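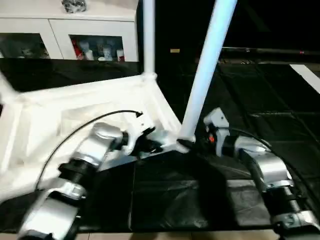 By the time Érica Barbosa reached the Golten Hall the rain had come through the lining of her coat, and the letter in her inside pocket had gone soft as bread. She had written it on Friday, torn it up, and written it again with fewer adjectives. It said that she wished to leave the Ceva Party, after 14 years, and join the Baumgart people, who had been calling her names for most of that time.

"You'll want tea," said Parveen Munasinghe, who had the desk by the stairs and had once, at a rally in Ziltitz, thrown a bread roll at her.

"I'd love some, if you're offering."

"I'm offering tea. I'm not offering anything else, mind." But she pulled the good chair over to the heater, and she found a saucer, and Érica sat there with her shoes steaming and looked at all the old election posters going up the wall — faces she had beaten, mostly, and one or two who had beaten her.

Upstairs they were still arguing about the bus fares. You could hear it through the ceiling, that rise and fall like furniture being moved. Her father used to say you could tell a party by the sound it made through a floor, and he had sat under a good many floors in his day, waiting to be let in or thrown out.

"Is it true you voted against the bridge?" Parveen asked.

"Twice."

"My sister lives over that side. She walks 43 minutes to the clinic."

Érica turned the cup around on its saucer. She had a speech for this, a decent one, with the cost of steel in it, and she'd given it so often that she could feel it lining up behind her teeth. "I was wrong about the bridge," she said. "I think I knew it the second time."

Parveen looked at her for a good long while. Then she held out her hand for the letter, peeled it open, and spread it very gently over the top of the heater to dry.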